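Chapter 4
Doors, Thresholds and the Rules of Passing Through

What you will need from earlier chapters: the idea of a hazard zone (Chapter 2) and the difference between a stop and a hold (Chapter 3).

Ask a room full of engineers which household task they would least like to certify, and plenty will say stairs or kitchens. I would say doors, and I say it with great affection! A door is a moving edge, a pinch point, a blind corner and a fire barrier all at once, and a household robot may have to deal with dozens of them in a day. Almost every rule in this book turns up at a doorway sooner or later, and that makes it a wonderful place to begin Part Two.

We shall work through one case from start to finish, the double-door exercise from the Platstead practice set. The rules apply to simulated runs as well as real ones, and you should get used to writing up both in the same way.
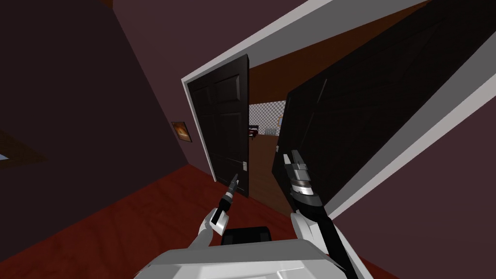 Figure 4.1 A two-armed robot at the double doors in simulation, with both grippers raised in front of the doorway.

4.1 Who has right of way?

The Platstead set has 67 clauses, and only 3 of them deal with doors directly. Don't be fooled by that. Clause 12, on approach speed, was rewritten after Hammad Bugti went through 573 logged door passes at Iltex and found that most of the near misses came on the far side of the opening, where a person might be walking towards the robot with no idea it was there. His advice was lovely and simple: the person always goes first, and the robot waits where it can be seen. We shall come back to his log in section 4.5, so keep a bookmark there.

4.2 Handle side and hinge side

Good practice divides every door leaf into a handle side and a hinge side, and treats them very differently. The handle side is where contact is allowed, provided the grip force is limited and the arm can let go within the time set out in Table 4.2. The hinge side is off limits to fingers of any kind, yours or the robot's. With two leaves you have to label each one separately, and you also have to say what each arm is doing. Take the moment below.
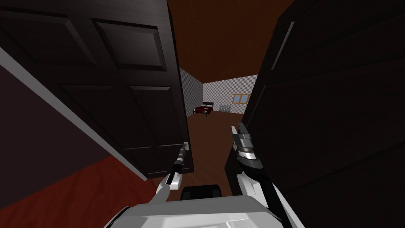 Clause 31 asks for a named role for each arm before any contact is made, and students often skip it when only one arm seems to be busy. Please don't! An idle arm still takes up space and can still meet an edge. The left gripper has its fingertips right at the lever of the left door, so its role is "contact, handle side". The right one is open and empty in front of the other door's edge, and it needs an entry too: "standby, no contact", with a minimum clearance written next to it. Thaddeus Pruitt, who taught this material for years at Wirik, made his classes fill in the standby line first, and I have borrowed the habit.

Before you read on, draw a plan of a double doorway you know well. Mark the handle side and hinge side of each leaf, then shade the floor that either leaf sweeps over as it opens. You will need the drawing for section 4.3.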